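Purves 405 Home Projector Review

Bright enough for a living room, let down by its motion settings
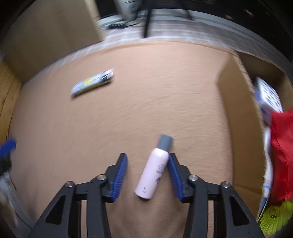

The Purves 405 is a single-chip projector for people who watch mostly films and want a large picture without rebuilding the room. It replaces the 367 in the company's range and keeps the same lens. The light source is new, the fan is new, and the menu has been rearranged. I used it for three weeks as the only display in the house.

Setup

The lens has manual zoom and focus rings, with vertical shift on a small dial behind them. There is no horizontal shift, so the projector has to sit on the center line of the screen. Keystone correction is available but costs resolution and should be left off. Focus drifts slightly during warm-up, so set it after the first half hour.

The stand is a Bundidbridge shelf bracket, bought separately. The mounting holes are standard and any bracket with adjustable arms will fit.

Picture

Out of the box the picture is too blue in every mode except Film. Film mode is close to neutral, with a slight green push in the dark grays that two clicks on the tint control will remove. Skin tones are good after that. Colors in animated features are strong but do not clip.

Black level is average for the type. In a dark room, the letterbox bars on a widescreen movie are visible as dark gray. The dynamic light setting improves this, but it reacts late. On a hard cut from a night exterior to a bright interior, the picture takes a moment to catch up, and the change is easy to see. The Low setting is a fair compromise.

Detail is even from center to corner. End credits are a good test of this, and small white type on black stayed readable at the edges with only a trace of color fringing.

Motion

Smoothing is on by default and gives films the look of daytime television. Turning it off is simple enough – Picture, Advanced, Motion – but the setting is stored per input and returns to Standard after a firmware update. It did this once during the test.

With smoothing off, 24-frame material plays correctly, and slow pans show no repeated stutter. The built-in streaming app is the exception. It outputs everything at 60 frames and adds a visible hitch to long tracking shots. Use an external player.

Sound and noise

The internal speakers are adequate for news and nothing else. Dialogue is clear, but action scenes turn to mush at moderate volume. There is an optical output and an audio return port. I ran the second into a Gustus soundbar, and lip sync held on discs and on broadcast.

Fan noise is low and steady in Eco mode. In full power mode it has a higher note that can be heard in quiet scenes from the seat directly below. Two rows back it would not matter.

Compared with the Trurkside 555

The Trurkside 555 is the obvious rival. It has better blacks, horizontal shift and a backlit remote. It is also dimmer, and with a lamp on in the room the difference is plain. For a dedicated dark room I would take the Trurkside. For a shared room with pale walls, the Purves holds up better.

Input lag is lower on the Purves in Game mode, if that matters. I did not test it beyond an evening.

Faults

The remote has no direct input button. The standby light cannot be turned off. Waking from standby takes 21 seconds, and the startup logo is at full brightness.

Ratings

Picture: 8
Motion: 6
Sound: 4
Ease of setup: 7
Overall: 7

Tested on firmware as shipped in November, then on the one update released since.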